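10 feb 2023
Por Genalyn Navarro

Llevo desde enero enseñando a dos brazos robóticos a recoger la cocina y he aprendido más sobre ordenar tazas que en toda mi vida de persona que friega. Como en el taller me preguntáis mucho por los trucos (y Rogelio ya me ha pedido tres veces que los escriba), los dejo aquí juntos, en el orden en que me fui dando de cabeza contra ellos. Sirven si estáis grabando demostraciones en casa o en un garaje, con brazos teleoperados y cacharros normales de cocina.

Preparar la mesa antes de encender nada

Lo primero, y parece una bobada: limpiad la encimera con un paño apenas húmedo y luego con otro seco. Las encimeras brillantes con restos de jabón hacen reflejos rarísimos y luego el modelo se cree que hay un objeto donde hay un churrete. Yo uso el limpiador Rekden muy diluido, un tapón por cubo, pero cualquiera que no deje película vale.

Si tenéis azulejo blanco detrás, repasad también las juntas. Y cuidado con las cosas claras sobre fondo claro: los recipientes translúcidos son preciosos y una pesadilla. Mezcladlos con alguno de color, rosa o azul, para que al menos al principio los episodios fáciles sean fáciles.

Otra cosa, marcad con cinta de carrocero por debajo del tablero (¡por debajo!) hasta dónde llega cada brazo. Si la ponéis por arriba, el sistema aprende a mirar la cinta, y el día que la quitáis no encuentra ni el escurridor. Me pasó con la primera tanda y tiré una tarde entera de trabajo.

Elegir los cacharros

Plástico para empezar, siempre. Las copas de plástico aguantan caídas y pellizcos, y pesan tan poco que obligan a afinar la apertura de la pinza. La loza la dejo para cuando quien teleopera ya tiene mano. Jhun se saltó este paso en su casa y ahora desayuna en un tazón de camping.

Con las cosas que se cuelgan boca abajo, como las copas en un soporte de anillas, lo que mejor me funciona es cogerlas por el tallo y entrar despacio, de lado, hasta que el pie pasa del alambre. Si vais desde abajo y a ojo, el soporte entero se viene detrás. Un poco de masilla adhesiva bajo la base lo arregla, pero apuntadlo en la ficha de la sesión, que luego alguien repite la tarea sin masilla y no entiende por qué le sale todo peor.

Para los estantes de varillas: las tazas altas se colocan inclinadas y se sueltan poco a poco. Abrir la pinza de golpe hace que boten y se giren. Contad hasta dos en voz alta antes de retirar el brazo. Queda ridículo y mejora muchísimo los finales.
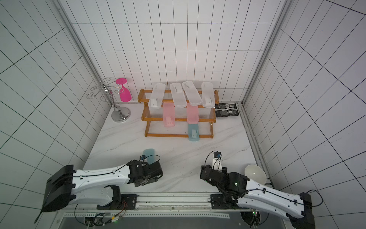
Vamos ahora con el ritmo, que es donde más he metido la pata. Yo empecé queriendo grabar 50 episodios seguidos, con un café y mucha fe. A partir de cierto punto las manos van solas, coges siempre la misma taza por el mismo sitio, y lo que guardas es el mismo episodio repetido con distinto nombre. Ahora hago tandas de 13 (no me preguntéis por el número, era lo que cabía en la hoja de Fathima y se quedó) y paro a mover las cosas de sitio.

Lo de mover las cosas tiene su gracia. Si lo hace la misma persona que maneja los brazos, acaba dejándolas donde le viene cómodo. Pedidle a otro que las coloque, mejor alguien con mala idea: un bol volcado, una taza pegada a la pared, dos recipientes apoyados uno contra otro. Reginald es buenísimo en esto, lo digo con cariño.

Dejad también alguna cosa que no pinte nada en la tarea, una bolsa de aperitivos, un trapo doblado, la caja de las infusiones. En las cocinas de verdad siempre hay algo por medio y conviene que el sistema aprenda a dejarlo en paz. Cambiadla cada dos o tres tandas, que si no se convierte en un mueble.

¿Y los errores?

Guardadlos, pero aparte. Al principio yo borraba todo lo que salía mal, y con ello borraba también los rescates: la taza que resbala, la pinza que vuelve, la coge mejor y la deja en su sitio. Esos ejemplos son oro. Los que acaban con el cacharro en el suelo van a otra carpeta, con una nota corta. «Se cayó» no ayuda nada; «pinza demasiado alta, borde mojado» ya es otra cosa.

Hablando de mojado: decidid antes si trabajáis con la vajilla seca o recién fregada y no mezcléis dentro de una misma tanda. Las gotas cambian el agarre y también el brillo.

Cables, pinzas y otras miserias

Las yemas de las pinzas se limpian con alcohol y un bastoncillo al acabar. La grasa de los dedos pasa a las tazas, de las tazas a las yemas, y a los pocos días todo patina. Yo las tengo forradas con la lámina antideslizante de Skoketti, la de los cajones, cortada en tiritas y cambiada cada vez que se pone gris.

Los cables, sujetos con velcro y con holgura de sobra. Antes de grabar llevad cada brazo hasta el extremo de su recorrido y mirad qué se tensa. Las bridas de plástico quedan más pulcras, pero cortarlas cada vez que hay que tocar un conector es un suplicio, y ya le di un tijeretazo a uno que no era.

Y las etiquetas: si los recipientes llevan una pegatina, grabad con ella mirando a todos los lados. A Jhun le salió un sistema que solo cogía tazas con la pegatina de frente.

Al terminar dejo 30 minutos para ver lo grabado a velocidad doble y descartar lo que no sirve el mismo día. Si lo dejáis para el fin de semana ya no os acordáis de qué pasó en cada uno. Para las toallitas de alcohol, las de Ditden van bien y no sueltan pelusa.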